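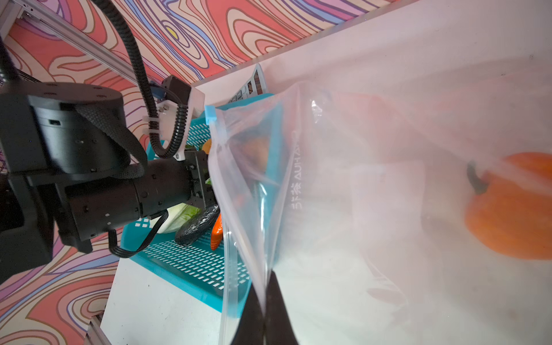
Right-hand gripper closed on the lower edge of the zip-top bag, produce basket behind.

Fullness

The Grurer fingers went on at the start of the shift. The Trarkeck set had logged 3,769 cycles and the pads had glazed. Both sets were two-fingered, black, and parallel to within the tolerance on the sheet. The sheet came from Greenwood, where the contract was held, and asked for one number per set.

The task was named Fullness. One arm held the bag and the other moved produce into it. The trial ended when the bag was full. The sheet defined full as 15 seconds without a further item accepted.

The technician ran 100 trials on the Trarkeck set and recorded 3 slips, all at the slider. The film creased under the pad and the force reading fell before the finger moved. She raised the closing force one step and the slips stopped. The creases stayed in the film.

The Grurer set did not slip. It had a softer pad and a slower close, and the controller reported contact early, often on the first fold of plastic. She adjusted the threshold. It reported contact late. She put the threshold back and wrote both values in the margin.

In the forty-first trial the holding arm stopped with the bag shut between its fingers. No fault was raised. The force trace was flat. The other arm waited at its approach point, as the script required, and the timer began counting toward full.

She checked the bus, the supply voltage, and the wrist camera. All were nominal. The carrot was still in the basket. At 15 seconds the controller logged the trial as complete.

She read the definition again. No further item had been accepted. Under the sheet, the bag was full.

There was a column for remarks, and in four months she had not used it. She typed "holding," deleted it, and typed "see trace." Then she attached the trace, which was a straight line, and sent the gripper the open command. It opened on the second try.

She reset the counter and began the forty-second.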